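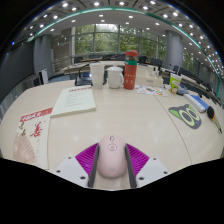

Meeting Rooms and Shared Tables: Gallery

The Teltbridge Centre offers meeting rooms and shared work tables to community organisations, small businesses and study groups. Rooms are booked by the half day or by the evening, and last year the Centre recorded 1,094 bookings across all of its spaces. Many came from groups that meet only once or twice a year and have not used the building before.

This page is intended for group organisers. Further details on room sizes and charges are set out in the Hirer's Handbook, available from the front desk.

The table

The large table is cream in colour, with strongly curved edges. A faint seam runs across the top on one side. Hirers are asked to place a folder or pad under loose sheets when writing near a seam, and to report any lifting or damage to the front desk before leaving.

Computer mouse

A wireless mouse in pale pink, with a small outlined logo in a slightly darker shade. Hirers who present from a laptop are welcome to bring their own mouse and keyboard. The Centre keeps 26 spares in the Mowat Room cupboard, and these may be signed out for the length of a booking.

Desk calendar

A paper calendar with a red header band, a grid of small dates and red illustrations of branches and figures. Regular groups often settle their next meeting before they disperse. Provisional dates may be held for up to two weeks – after that time they are released to the waiting list.

Open notebook

The notebook lies flat, with a red title strip along the top of its cream pages and several faint lines of printed text. Minutes and notes remain the responsibility of the group concerned. Papers left behind are kept at the front desk until the end of the month and then shredded.

Paper cups

White paper cups, stacked toward the back of the table. Cups are supplied with every booking in the Faletti and Taltcombe Rooms, in sleeves that are replenished each morning. Groups expecting more than 129 people across a day should advise the Centre in advance so that additional stock can be ordered.

Mug and water bottle

A white ceramic mug with a lid stands beside an orange-red bottle with a red cap and a teal band. Personal mugs and bottles are encouraged in all rooms. Drinking water is available from the tap in the kitchenette, and the Centre asks that lids be kept on while equipment is in use.

Bookings and enquiries

Applications for the coming term open in February. A refundable bond of $200 applies to evening bookings, and groups are asked to have the room cleared and the chairs returned by 9:30 p.m. Organisers who would like to view a room beforehand may arrange a time with Annag Gourlay, Bookings Coordinator, at the front desk between 10 a.m. and 4 p.m.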